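Clestov two-finger gripper kit, reviewed from a shared workshop
Rating: 3 out of 5
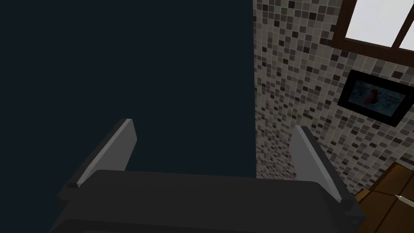
What you get for the money
I paid 315 for the Clestov kit, and the sales page promised a gripper that "thinks before it grabs." It doesn't think. It opens and closes. You get the housing, two flat fingers, the drive parts, a bag of screws and a login for the simulator, where you are supposed to tune everything before you pick up a screwdriver.

The simulator
Better than I expected, with reservations. You look down over the housing with the fingers spread, and they give you a tiled room with a window, a framed picture and some wooden furniture to move around in. Pretty enough. I would have traded the mosaic for a decent friction setting. My first grip profile worked every time on screen and dropped a glue bottle on the bench over and over. Merike Uibo, who shares the bench with me, had the same trouble with her Nomlow kit, so maybe this is just how these things are.

Assembly
The manual says one evening. It took me three, and step 6 shows the left finger joint the wrong way round. Lajos Orbán spotted it before I stripped the thread. Support answered my email after nine days with a link to the same manual.

Does it hold anything?
Boxes, yes. Wood blocks, yes. Anything round or slick, I would not bet on it. The fingers are flat plates with squared tips, and I ended up gluing strips of bike tube to mine.

Would I buy it again?
At full price, no. If you see one used in May when people clear out their workshops, maybe. Check that the simulator login transfers first. Mine is tied to my email and I still can't get an answer on that.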